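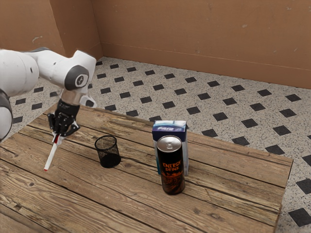 Chapter 4
Spices on the Move

Open a kitchen cupboard almost anywhere in the world and you are looking at a map. The pepper may have started out on a vine in one country, the cinnamon as bark on a tree in another, and the cumin as the seed of a small plant that likes dry ground. For most of history, getting those things into one cupboard took ships, pack animals, patient bookkeeping and a great deal of nerve!

In Chapter 3 we looked at salt, which is heavy, cheap and needed by everyone. Spices are a very different kind of cargo. A small sack could be worth a long trip, and the people who bought it often had no idea where it grew. That gap in knowledge shaped prices, routes and even the stories sellers told about their goods.

Our main case in this chapter is the market town of Weditz. The oldest surviving toll book from its river gate lists 422 loads of spice in a single year, and beside each one the clerk wrote the weight, the fee and the last place the load had stopped. It is a wonderful source (messy handwriting and all), and we will come back to it again and again.

Whole or ground?

Merchants liked to carry spices whole. A peppercorn keeps its flavor far longer than pepper powder, because the oils that give it its smell stay locked inside until it is crushed. Whole spices were also harder to fake. Anyone could stir dust or flour into a powder, but a buyer could pick up a clove and look at it. 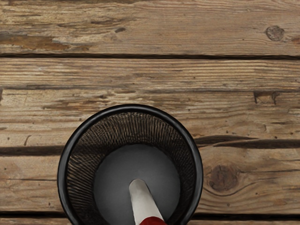

So the grinding was left for the end of the trip, in the kitchen or the druggist's shop, and that small habit had big effects. It meant that even modest homes needed a tool for crushing, and it gave druggists a reason to charge more for work done in front of the customer. In the Weditz records, ground ginger sells for nearly twice the price of whole.

As you read, keep these questions in mind:

Who gained the most each time a load changed hands?
Why did the Gikden road lose trade to the river?
What can a toll book tell us, and what does it leave out?

Key terms: toll, cargo, middleman, adulteration, bulk goods

4.1 The River Gate at Weditz

The gate stood where the river narrows, just below the Gikden road. Every boat had to stop there, and the clerk came aboard before anything could be unloaded.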